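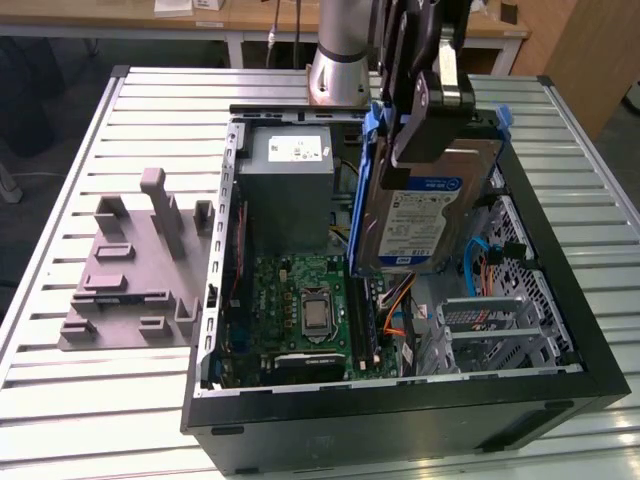 Why did the arm stop with a protective fault during drive removal?
The log points to the caddy still being latched on one side when the pull started, so the gripper likely tried to lift the whole computer by its hard drive, and the force limit tripped before it got far.

2/23/20, disassembly cell, Storkari

Fault count for the session: 3 protective stops in 30 pulls, same complaint each time. I had told Bermúdez on the phone that the drive step was "basically done." I would like that phone call back.

What the log says: approach fine, grip closes fine, grip width is what it should be for a drive in a caddy. Then the lift starts and the vertical force climbs in a straight line until the controller gives up. On the second stop the case came up at the drive-bay end before the arm quit, then dropped back on the slats. Loud. Jairo Guzmán put his coffee down and asked if that was the new behavior or the old behavior.

Hit the e-stop, opened the gripper by hand, and pushed the case back against the table stop. It had shifted 2 mm, and every pose after that was wrong by the same amount. So the third stop may not be a separate fault at all, just me restarting without re-running the locate. Counting it anyway.

Things I blamed, in order:

Finger pads. Cleaned them. No change. They didn't look dirty to begin with.

The gripper force setting. Somebody had it higher than in the January notes. Checked the initials and it was me.

The caddy tabs. Should have started there. The squeeze is supposed to push both tabs in together, but if the fingers come down slightly off center, one tab releases and the other one just bends and sits there looking released. From the outside you can't tell. Jairo got it to happen by hand on the first try and was unbearable for the next hour.

Changes made:
- Lift is now two moves. Short tug first at low speed, check force, then the full lift only if the number stays low.
- If the tug fails: open, shift sideways, squeeze again, one retry. After that it stops and asks for a human.
- Force limit on the tug set to 33 N. The old limit for the whole lift was a good deal higher and I am not writing it down here.
- Restart after any stop now forces a new locate. No skip button. I know who would press it.

Safety note, less funny. On stop two I had my hand on the table reaching for the fixture plate when the case came down. Nothing happened, but the cell was in reduced speed and I was treating that as the same thing as off. Hands stay out until the arm is parked. Jairo wants a light on the post for this and he's right, so there's a request in with Tratonel for a stack light. Lead time unknown, they are "looking into it."

Not fixed: the sideways shift is a guess. It works on this caddy. The Drosau machines use a different one with a tab on one side only, and the squeeze logic will make no sense there. Need one of those cases on the table before promising anybody anything.

Next: rerun the full set with the two-step lift, log tug force on every pull, and don't call Bermúdez until it's finished.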